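Simulation zu Realität: Wie viele Texturen braucht man wirklich für eine Greifpolicy?

Margit Erdős
gefragt am 31. Oktober 2020
14-mal geteilt

Guten Tag an alle, Deutsch ist nicht meine Muttersprache, ich bitte also um Geduld mit meinen Sätzen.

Ich arbeite an meiner Masterarbeit über Domain Randomization. Ein zweiarmiger mobiler Roboter soll in der Simulation lernen, Gegenstände von einer Ablage zu greifen, und danach dasselbe im Labor machen. Wir rendern die Szenen mit Prornilier. Für jede Episode werden die Materialien von Wänden und großen Flächen neu gezogen, auch die Bilder an der Wand und die Gegenstände auf der Ablage. Die Kamera ist am Kopf und schaut steil nach unten, damit beide Greifer im Blick bleiben.

Ich habe zwei Datensätze verglichen, einen mit 1.000 und einen mit 2.000 Episoden. Die Zahl der Materialien pro Fläche ist in beiden gleich. In der Simulation ist der größere Datensatz klar besser. Auf dem echten Roboter sehe ich aber fast keinen Unterschied, und das verstehe ich nicht.
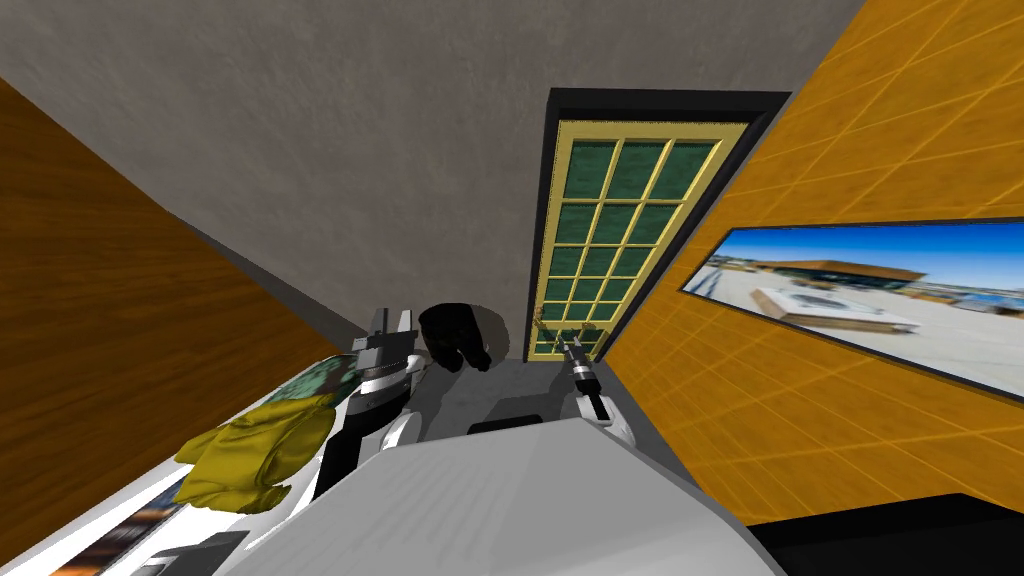
Mein Betreuer meint, dass die Policy sich zu viel an der Umgebung orientiert, zum Beispiel an einer Holzwand oder an einem Fliesenmuster mit dünnen Fugen, und zu wenig an den Greifern selbst. Ich habe deshalb versucht, die Wände ganz grau zu machen. Das Ergebnis im Labor wurde damit schlechter — das hat mich noch mehr verwirrt.

Meine Fragen sind also: Soll ich mehr Materialien nehmen oder mehr Episoden? Und gibt es eine Methode, mit der ich messen kann, worauf das Netz eigentlich schaut?

Vielen Dank im Voraus.

3 Kommentare

Adska
9 Stimmen

Deine beiden Datensätze unterscheiden sich nur in der Menge und nicht in der Vielfalt. Wenn die Materialien aus demselben kleinen Vorrat kommen, lernt das Netz diesen Vorrat genauer kennen. In der Simulation wird das belohnt, im Labor nicht. Dass graue Wände schlechter sind, passt dazu: Ohne Variation im Training ist jeder echte Hintergrund für das Netz etwas Neues.

Ich würde die Episodenzahl bei 1.000 festhalten und den Vorrat an Materialien verändern. Nimm 4 Stufen und trainiere jede Stufe mit mehreren Seeds, sonst siehst du vielleicht nur Zufall. Bewertet wird am Ende auf dem echten Roboter, immer mit denselben Startpositionen.

Zum Messen: Verdecke Teile des Eingangsbildes und schau, wie stark sich die vorhergesagte Aktion ändert. Zuerst die Wände, dann die Ablage, dann die Greifer. Das ist langsam, aber leichter zu lesen als Gradientenkarten. Tausche außerdem bei gleicher Armstellung nur das Wandmaterial aus. Ändert sich die Aktion deutlich, dann hat dein Betreuer recht.

5 Kommentare

Bonsu
2 Stimmen

Einfach mehr Daten. Bei uns hat es ab etwa 4-mal so vielen Episoden funktioniert, war aber ein anderer Roboter mit nur einem Arm.

0 Kommentare

Mevov
6 Stimmen

Ich stimme Adska zu, möchte aber fragen, ob du auch die Kamerapose randomisierst. Du schreibst davon nichts. Bei einer steil geneigten Kopfkamera macht schon ein kleiner Fehler in der Neigung viel aus, weil die Greifer dann an einer anderen Stelle im Bild liegen. Wir haben lange Texturen getauscht und am Ende war es die Kalibrierung.

Prüfe das vor dem nächsten Training: Bring den echten Roboter in eine bekannte Armstellung, rendere dieselbe Stellung und lege beide Bilder übereinander. Wenn die Fingerspitzen nicht zusammenfallen, liegt dort vermutlich ein Teil deines Problems. Beleuchtung käme für mich erst danach.

1 Kommentar

Margit Erdős
Danke, die Kamerapose ist bei mir fest. Ich mache zuerst die Überlagerung und dann die Stufen von Adska. Im Dezember habe ich wieder Zeit am Roboter und schreibe dann die Ergebnisse hier dazu.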